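Tridavell opens home collection program for everyday handling tasks

28 August 2026 – Tridavell, a company that prepares training data for robot learning, announced today that its home collection program is open to new households and to new research partners. The program gathers short examples of ordinary housework, recorded by people who do the work with hand-held grippers in their own rooms.

The pilot began in June with 27 households. Until now they have recorded 318 hours of material, and 222 hours of it have passed the quality check. The first part is already delivered to Holatero, which is developing a control system for light household robots.

The tasks in the present set belong to a group called "clear and sort". A participant clears small things from a table, bed or sofa and puts them where they should go: trash to the trash container, things to keep to another place. Many of these things are soft, thin or shiny, and they change their form when they are picked up.

"A cup is the same cup every time you take it," said Despina Bratu, head of data collection at Tridavell. "A plastic bag is different every time. The system needs to see very many bags, in very many rooms, before it can decide well where to put the fingers."

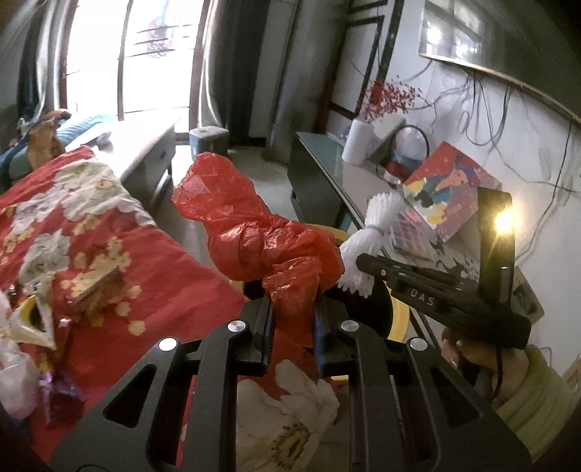
Recording in a participant's home: a hand-held gripper with ribbed pads holds a twisted red plastic bag, next to a white foam fruit sleeve.

Participants are not asked to tidy the room before the recording or to change the light. Curtains can be open or closed, and the usual objects stay on the furniture. Tridavell asks only that papers with personal information are put away, and that other members of the household agree in advance.

Each participant receives one day of training and is paid by the hour, also for the attempts that fail. Failed attempts are kept in the set and marked separately – a dropped wrapper or a second try at the same bag is useful for the learning system too.

"In the beginning we removed all the mistakes, and the model had no idea how to continue after one," said Zhiqiang Yao, who leads the learning group at Holatero. "Now we ask for them."

The recordings are checked by a team in the Clalora office under Kiều Tạ. The checkers mark the start and the end of every grasp, and they send back material when the fingertips are hidden for too long. The current task list has 131 entries. Folding of cloth and opening of packets will be added in the next version.

Households and research groups who are interested can write to Suha Zein, Partner Relations, at the Tridavell office in Clalora.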